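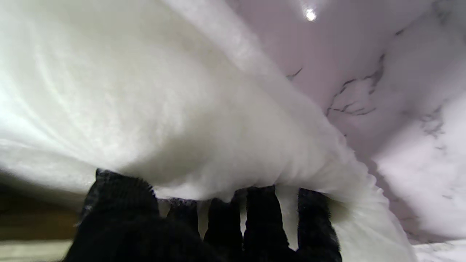
White throw, fold in the middle, loose fibers at the edge.

12/20/24
Continued with the white throw for Miranda. The pile is thick and the fold does not want to stay flat, it makes a roll every time. I tried folding in three, then in half and again in half. Second way is better, stack height 14 cm.
The edge sheds. I brushed it for 60 seconds and weighed the fibers, but the scale showed nothing useful.
To do: ask Mared Sayce if the Findbridge bags come in a wider size. Repeat the brushing with 200 strokes.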